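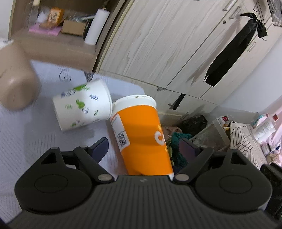
**What has to come off a table before it can be wiped?**
Everything that can be lifted with one hand. Cups go first, then packets and paper, then anything with a cord.

## Unit 9: Clearing a drinks table

Course 2302, Room Care and Light Housekeeping
Handout prepared by Hatsue Ogura, revised in June

Read this before the practical. Bring it with you, and bring a cloth.

### Paper cups

Most paper cups have a thin lining on the inside that keeps the drink from soaking through. Many paper recycling programs won't take them for that reason. Check the local list. At the Nernmont site they go in general waste, at Urrego they have their own tube by the door.

An orange cup with COCO on it and a smaller white one with leaf patterns are the kind of mix you get on a shared table. Different sizes don't stack well. Put the small one inside the large one, and don't force it.

Order of work:

1. Pick up any cup lying on its side.
2. Check each cup for liquid and pour it into the sink.
3. Take off lids and straws.
4. Nest the cups, rims up, and carry them to the bin.
5. Wipe the table from the far edge toward you.

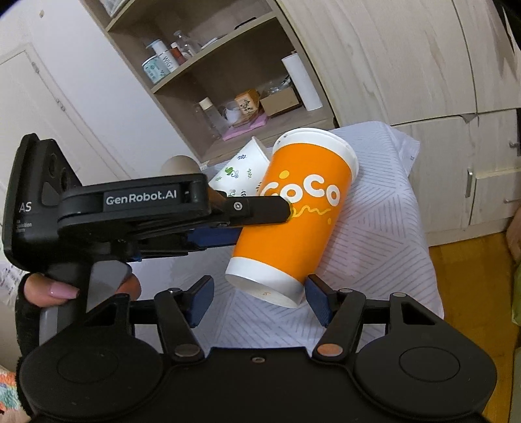
**How should a paper cup be held when it may still have liquid in it?**
Near the rim, where the rolled edge makes it stiff. Squeezing the middle can push the drink out over the top.

### Notes from last term

- Labels with an order code can stay on the cup. Loose ones stick to a wet table – peel them off first.
- Paper towels are for spills only. Use the cloth for the final wipe.

Hajar Mahrous has the key to the supply closet. Reading for next time: Dallitz, page 43.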